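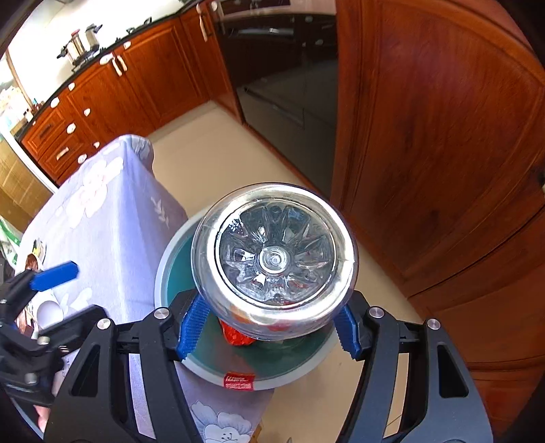 clear one, bottom side up, over the green basin

Re: [etthorpe-swap] Jars and bottles for the July table

On 7 July 2025, Kamlesh Sisodia wrote:
> Hi all, I still need clear containers for the dry goods table, any shape
> as long as they stand up straight. Last lot had a few with wobbly
> bottoms and we ended up with lentils on the floor. Can whoever has the
> Mesness box check the bases before bringing it over? Also are
> we keeping lids separate or not?
> Kamlesh

Kamlesh – have the Mesness box here, going through it tonight. Picture's at the top. Base has the petal pattern with the little button just below the middle, rim looks nice and round to me. Is that the sort you want? If so I'll put the others like it together.

Binned 3 already, cracked at the neck. Another 2 smell of vinegar, soaking those again. Should have 14 for you, maybe more if Rawat Stores drop off thier lot in time.

Lids – separate please. In May we had them all screwed on and half were the wrong ones, took ages.

Labels: hot water and a bit of cooking oil, leave it ten minutes, then scrape. Don't use the wire scrubber, it scratches the plastic and then everything looks dirty even when its clean.

Can't do the Kamberg Road pickup, no car til the weekend. Anyone? Gate code is still 1117, boxes go under the stairs.

Got to run, will check mail later.

P.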